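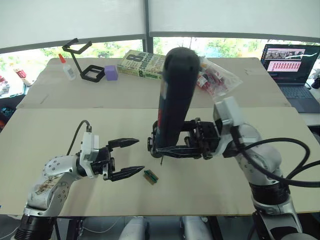 Ticket 3202
Product: Lolport match stats feed
Category: Wrong data, player totals
Status: Open
Opened: August 3, 2026

Reported problem
The top scorers table for Killura shows their number nine on 4 goals. The club's own match reports give him 2. The other two seem to have come from the Grerkberg away game, which finished goalless.

Reply from support
The feed is correct at our end. Please clear your cache and reload the table.

Customer
Cleared it, reloaded it, tried a different browser and then my phone. Still 4. I don't see how my cache could invent two goals in a goalless match.

Reply from support
We have refreshed the player record by hand. Totals should be right within the hour.

Customer
Left it until the evening. The total is right on the player page and wrong in the table, so you've now got two answers where you had one. Has anyone looked at the Grerkberg match itself? The event list has a goal at 81 minutes credited to him, then the same goal again one line down. The scoreline at the top of the page says 0-0.

Reply from support
Thank you, we can see the duplicate. Those events belong to the Duan fixture, which kicked off at the same time. Both matches were given the same match code when the fixtures were moved. The events have been removed from Grerkberg and the table rebuilt.

Customer
Table now says 2. Fine. But the Duan match has lost its goal altogether, and their striker has dropped a place. I was also told last October that shared match codes had been fixed for good, so forgive me if I don't close this yet.

Internal note
Duan goal to be put back once, not twice. Check every rearranged fixture for shared codes before the next rebuild. Customer wants the list of affected matches and won't accept "resolved" without it. List not yet sent.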